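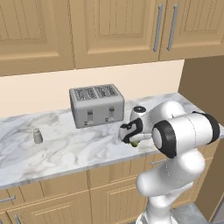
Justow is an attribution tool for small brands that buy radio, podcast and poster space and want to know whether any of it sells anything. I ran it for a quarter on one client, Barkbridge, who make replacement kitchen doors and spend more than they should on local radio. Their range is the sort of thing you would guess: light tan wood, grooved panels, long brushed-metal handles on the tall units. People take weeks to choose doors like that, and a slow purchase is where I'd expect a tool of this sort to struggle. So it was a fair test, if not a kind one.

The pitch is that Justow watches your web traffic, your phone line and your voucher codes, lines them up against your media schedule and gives each slot a score. Setting it up took me 2 days. The sales page says an afternoon. Most of the extra time went on the phone tracking, which refused to accept a number with an extension until support changed something at their end.

Once it was running, the dashboard was easy enough to read. Each slot gets a coloured bar and a figure for "assisted enquiries". Over the quarter it logged 1,467 visits it classed as media-driven and, out of those, 228 enquiries. The client was delighted. I was less so, and went through the list by hand over a couple of evenings.

Of the 228, I found 91 where the person had already been on the Barkbridge site before the first radio spot went out. Some had asked for a sample door. Justow counted them anyway, as it gives credit to any slot within six hours of a visit, whatever went on earlier. You can shorten the window in the settings, and I did, and the number of enquiries fell so sharply that I had to warn the client before the next report. The default is generous to the media, and I don't think that's an accident when half of Justow's customers seem to be agencies.

Support were polite about this. They called it "a modelling choice". Fair enough, but it ought to be on the front page of the report and it is currently in a help article, under Advanced.

There are things I'd keep. The schedule import is very good. It took our station's ugly spreadsheet without complaint, spotted a Friday breakfast slot that had been entered twice, and asked me which one to drop. The voucher reports are plain and seem sound, as far as I could check them against the client's own order book. Exports come out as clean tables with no logo plastered over them.

I also had a short trial of Sosturel, which does much the same job for more money. It has a proper holdout test, so you can leave one area without ads and compare, but it wants far more traffic than a kitchen door firm will ever get. Ji is cheaper than both and I gave up on it. The charts are pretty, but I couldn't find out how a single one was worked out.

Would I pay for Justow again? For the schedule import and the voucher side, possibly, on the lowest plan. For the headline score, no. If you do buy it, change the six-hour window before anyone at the client sees a login, and keep a note of what the enquiries looked like in the month before the ads started. We hadn't, and I spent a good part of January piecing it together from old emails.

Three stars, one of them for the spreadsheet import.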